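Chapter 3
Showing the Task: Hand Guiding and Remote Control

3.1 Why demonstrate at all

The previous chapter treated the motion of an arm as something to be written down in advance: a list of joint positions, speeds and waits. The method works well when parts arrive in the same place each time. It works poorly for paper, cloth, cable and anything else that shifts when touched. For such materials it is often quicker to show the robot the task than to describe it.

A demonstration is a recording of one complete performance of a task. It holds the joint positions of the arms, the opening of each gripper and the camera images, all on a common clock. In this chapter the sampling rate is 30 readings per second unless stated otherwise.

3.2 Two ways of showing

In hand guiding, the teacher takes hold of the arm and moves it. The motors carry the weight of the arm and otherwise give way. The teacher feels contact directly, but the teacher's hands and sleeves may enter the camera images, and guiding two arms at once is awkward for one person.

In remote control, the teacher moves a separate device and the arms follow. The images stay free of hands, and both arms can be driven together. The cost is a loss of touch — most simple rigs return no force to the teacher — and a short delay between the command and the movement.

Terms used from here on:
Teacher: the person giving the demonstration.
Leader: the device the teacher moves.
Follower: the arm that copies it.
Episode: one recorded demonstration, from start pose to end pose.

3.3 A worked task: pinning a note

The task used throughout this chapter is to fix a paper note to a cork board with push pins. It needs two grippers, thin material and a firm press at the end. The Inia exercise set, supplied with this book, contains 70 episodes of it, of which 36 were kept for training.

Figure 3.1. Two-arm pinning task. Notes are in the clear container to the left of the board, pins in the dark grey tray to the right. The right gripper holds a note against the cork.

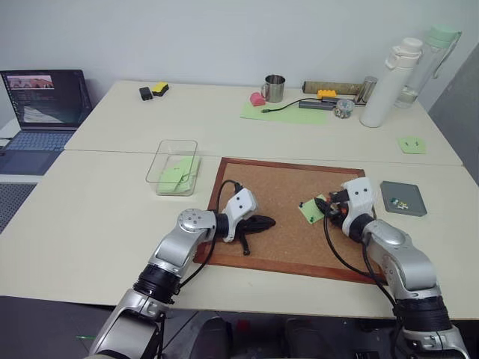

Aranka Fekete objects that a set of this kind should keep the poor episodes as well, on the grounds that a follower trained only on clean pinning has no record of how to recover when a note slips. Her objection is taken up in Section 3.6, where the rejected episodes are put back and the training is repeated.

3.4 Before recording

Fix the start pose of both arms and return to it before every episode. Decide what counts as the end of the task and write it down. For pinning, the end is reached when the note stays on the board with both grippers clear of it.

Exercise 3.1. State which signals would be missing from a hand-guided recording if the gripper opening were not logged, and explain the effect on the pinning task.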